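Majali Community Help > Workplace and Payroll > Leave

Carrying over unused leave after a transfer between sites

Posted by Poonam Goel
Tuesday, November 2, 2021

I transferred from the Pornetbridge site to the Tomura site in May and had 83 hours of unused leave at the time. My pay statement now shows 30 hours. The remainder is not listed under any heading. My former supervisor has confirmed in writing that the full balance was approved for transfer. Kindly advise which office is responsible for correcting the record, and whether I may book leave against the missing hours in the meantime.

Leave Desk, Ultus
Balances are moved between sites in two parts. Current-year hours transfer with the employee record. Hours brought forward from an earlier year are held by the former site until that site's payroll office releases them. Please submit a Balance Release Request to the payroll office at Pornetbridge and attach the written confirmation from your supervisor. The request must be signed by you and by your present supervisor - unsigned forms are returned without review. Leave may not be booked against held hours. Once the release is posted, the corrected balance will appear on the second pay statement that follows.

tomura_nights
Same thing happened to me. Call payroll, they fix it.

R. at Receiving
I would add that the form asks for a site code and a department code. Use the codes of the site you left. Mine was sent back for this reason and I had to file it again. Employees in parts handling should enter the department they were in on their last day there, even if it has been renamed.

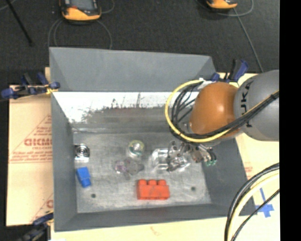
Poonam Goel replied that she had filed the request with the Pornetbridge codes and would wait for the second statement before writing to payroll again.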